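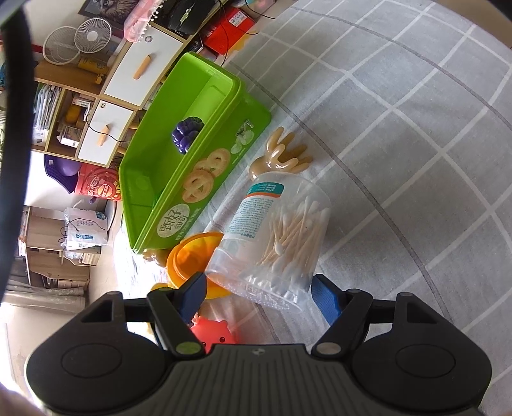 Cotton swabs in a clear plastic tub.

School said it was "handled". Kanyarat Saithong heard that word 10 times before December was out.

Her son, 91 days into a new school in Femden, had stopped eating lunch. Then the messages. Then a group chat with his name on it and over 2 dozen kids in it.

She kept everything. Screenshots, dates, a notebook from the corner shop in Jakik. The head gave her two meetings, both short. No minutes taken at either.

"I asked what the plan was. They gave me a leaflet."

He's moved classes now. Sleeps a bit better, she says. The other familes haven't been in touch and the school wont comment on individual pupils. A third meeting is set for after the holidays.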